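Monday, June 29, 2020
By Nidia Puma

I've stood behind the goal in the rain for most of my adult life, so I have opinions about soccer scarves! The Skaline Terrace Scarf is the one I wear myself, and it's finally back in the shop after selling out in February.

It's a proper old-fashioned bar scarf, knitted double thickness, with a tassel fringe at both ends. It's long enough to wrap twice and still hold up over your head when the teams walk out (I'm tall, and I've tested this a lot).
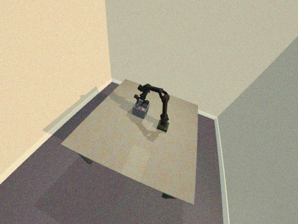
You can pick from 4 color pairings, and I'd go for the maroon and cream if you're stuck. Sumeya Negussie drew up the patterns from her dad's box of match programs, so the stripes have that slightly uneven look the old ones had. I love that.

The yarn is soft acrylic, no wool, so it doesn't itch. Wash it cool, inside out, and dry it flat. Please don't tumble it – I did that to my first one and it came out fit for a child.

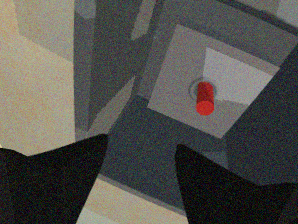 We had 1,178 made this time, and names or dates can be stitched on one end if you leave a note with your order. Stitching adds 2 days before we ship. Plain ones go out the next morning.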